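6. Bench layout and board presentation

This section covers placing the work item and the processor fixture inside the reach of the Candari arm, and teaching the four points used by the socket routine. Complete section 5 (gripper mounting and cable routing) first. The controller must be powered and the arm homed.

6.1 Before you start

You need:

Hex keys for the T-slot hardware
The printed fixture, base rails and post assembled
A tower case with the side panel, cooler and processor removed
Grounding strap and bench ground lead
Lint-free cloth

Caution: Disconnect the power cord from the tower and hold its power button in for 16 seconds before opening it. The supply stays in the case during this procedure. Do not open the supply housing.

Caution: Keep hands out of the arm envelope whenever the drive light is on. Jog mode does not disable the drives.

6.2 Placing the case

1. Switch the controller to HOLD.

2. Lay the tower on its side on the slotted bench, open side up.

3. Turn the case until the power supply is toward the operator and the rear I/O edge is to the left.

4. Press down on each corner in turn. If the case rocks, shim the low corner. Do not correct a rocking case in software.

5. Fit two edge stops in the bench slots against the case and tighten them by hand. Full torque can bow thin sheet metal and shift the board.

6. Tuck the drive cables to the right, clear of the memory slots and the socket lever.

Note: Drive carriers may stay in their bays. The approach path passes over the board from the far side and does not cross the bays.

6.3 Placing the fixture

1. Set the printed fixture on the bench to the left of the case with its base rails flat on the surface.

2. Slide it along the rails until the post is clear of the case wall. Leave enough room for the fingers to open fully on both sides of the pocket.

3. Tighten the rail screws evenly.

4. Wipe the pocket. Printed debris under the processor tilts it and causes a failed pick.

5. Place the processor in the pocket, heat spreader up. Handle it by the edges only.

Note: Fixtures printed from the May file have a deeper pocket. With these, set PICK_Z_OFFSET to 2. Leave it at zero for earlier prints.

6.4 Checking the cables on the arm

1. Set the jog speed to its lowest value.

2. Move the wrist through its full working rotation above the case.

3. Watch the thick cable at the gripper mount. It must hang free and must not touch the case wall at any point in the rotation.

4. If it touches, return to HOLD and take up slack at the upper clamp. Do not tie the cable to the gripper housing.

With everything placed, the bench should match Figure 6-1. The retention frame is opened later, in section 7.

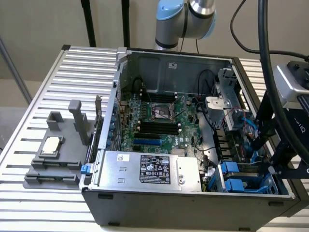
Figure 6-1. Open tower on the bench, socket empty, processor in the fixture pocket at left.

6.5 Teaching the points

1. Select TEACH and load the socket routine.

2. Jog to a position directly above the pocket and store it as P1.

3. Lower until the fingertips are level with the edge of the processor. Store as P2.

4. Raise to P1 height, move over the socket and store as P3.

5. Lower to just above the retention frame and store as P4. Do not touch the frame.

6. Run the routine with the gripper open and the fixture pocket empty. Stop at each point and compare it with the stored position.

Default dwell time at P2 and P4 is 1000 ms. Shorten it only after the routine has run without a fault.

6.6 Faults

E530, joint load high: The arm has met resistance. Press HOLD, back off along the path used to approach, and look for a cable caught under the wrist.

Processor tilts on pick: Clean the pocket and teach P2 again.

P4 drifts between runs: Check the edge stops, then the bench bolts.

Questions on the fixture files go to Larysa Melnychuk. Report controller faults to Fermín Navarrete, with the log attached.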